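Search this site
Type a word, then press Go

Why Are Blocks So Good at Stacking?
By Valter Mota, June

Grab a wooden block and run your finger along it. It's flat! Turn it over and it's flat again. A rectangular block has 6 flat sides, and that's the secret behind almost every tower you've ever built.

When two flat sides meet, they touch all the way across, so the top block has plenty to rest on. Try that with two marbles!

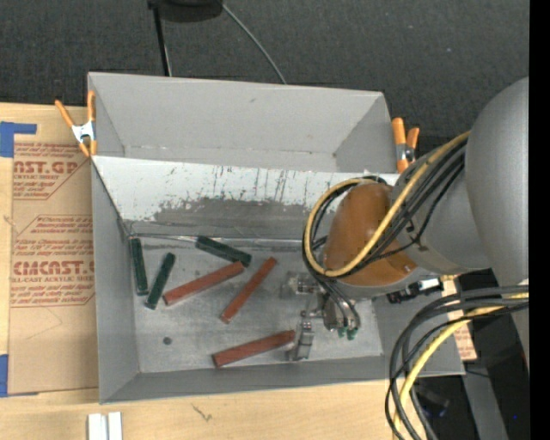 Blocks tipped into a bin land every which way, and mathematicians have a great word for that: random. You could tip out the same blocks 100 times and probably never get the same pattern twice. Try it at home with 5 or 6 blocks and draw where they land each time.

Now sort them. Color is an easy way to start, green with green and red with red. 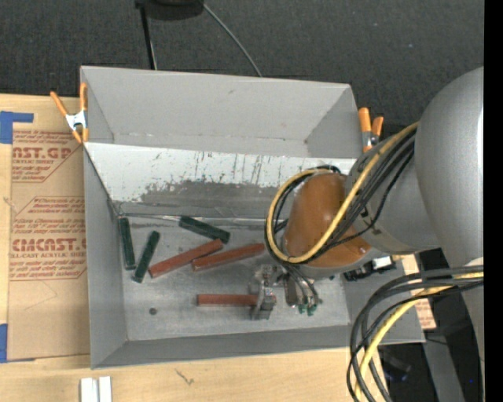 Next comes building. Lay one block on its biggest side and it's very hard to knock over. Stand it on its smallest end and a little puff might do it! The wide side spreads the weight out and keeps the middle of the block low down. Builders use the same idea for real walls (bricks are laid on their big sides too).

My tallest tower was 14 blocks. How high can you go?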